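Sort-and-swap is back at Wivden, and the sweet potatoes are enormous

Print this item | E-mail this item

If you walked past the back room at Wivden in February you'll have smelt soil and ripe tomato from the corridor, and I hope you poked your head in! The produce swap is running again after its long winter nap, and the first table of the year was a beauty. Razia Tanoli brought out the good green cloth (the shiny one with the tone-on-tone flowers, still with its creases from the cupboard) and we all started putting down whatever we'd carried in from home.

For anyone new to the neighbourhood, the swap works like this. You bring what you have too much of, you put it on the cloth, and you go home with something you didn't have before. There's no money and no weighing. A single onion is fine. If you've got nothing spare this time, come anyway and take something, and bring a jar of whatever you like when the garden gets going.

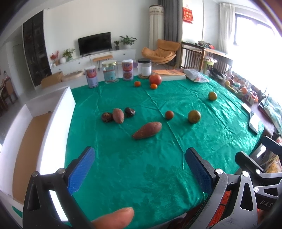

Sweet potatoes, tomatoes and friends on Razia's green cloth.

I have to talk about the big sweet potato. I grew up thinking they were small orange things that came out of a tin, and I've been making up for lost time ever since. That gorgeous reddish-purple skin! My favourite thing to do with a big one is the laziest: scrub it, prick it all over, put it straight on the oven rack with a tray underneath to catch the drips, and forget about it until the whole kitchen smells like caramel. A really large one can take well over an hour. Split it, add butter, salt, a squeeze of lime and as much chili as your household will put up with. Leftovers go into pancakes the next morning, mashed with an egg and a little flour, and they freeze well too.

Tomatoes, please, on the counter and never in the fridge. Mieke Maes and I have been arguing over this for 2 years and I'm using my position as newsletter writer to declare the matter closed. (Mieke, you may reply in the next issue. Keep it short.) A soft one that's past slicing is perfect grated on the coarse side of a box grater, with the skin left behind in your palm, then spooned over toast with olive oil and a bit of garlic.

We've also had several people ask about the wrinkly ones. Please do bring them! A plum or a passion fruit that has gone wrinkled can be lovely inside, and there's usually somebody at the table who will be delighted to take it off your hands. The same goes for jars and packets from the back of the cupboard, as long as they're sealed and in date. If the label has come off, write on a bit of tape what's inside and when you bought it.

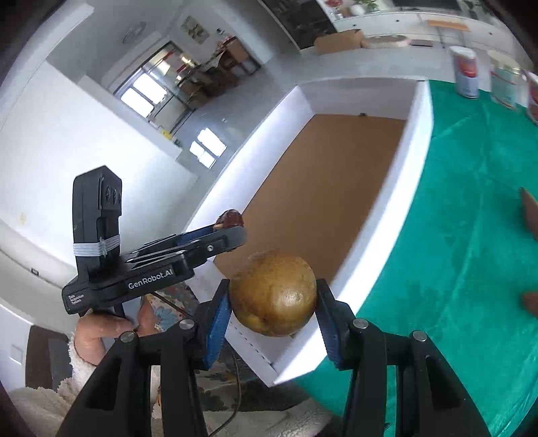 Potatoes get their own paragraph because they cause the most worry at home. Keep them dark, keep them dry, and don't wash them before you put them away, as damp skins are what start the rot. A fancy storage bin is quite unnecessary. An open white drawer with a tan bottom like ours does nicely for sorting, and at home you can lay a sheet of brown paper over the top to keep the light out. A mottled, slightly dusty potato with small dark eyes is nothing to fuss over, so just give it a scrub when you're ready to cook. Green patches are another matter. Cut away small ones generously, and if a potato is green all over, out it goes. Onions should live somewhere else entirely, even if it means giving up a shelf.

Razia has promised to bring her recipe for potatoes with mustard seed and curry leaf to the next swap, and she'll have 40 copies on the side table by the door. It's a wonderful dish, quick enough for a weeknight, and even better cold for lunch the next day (I ate mine standing at the counter).

The next swap starts at 4 in the afternoon, same room. Bring your own bag or basket, and if you have spare egg cartons, Mieke would love them for her seedlings.

Print this item | E-mail this item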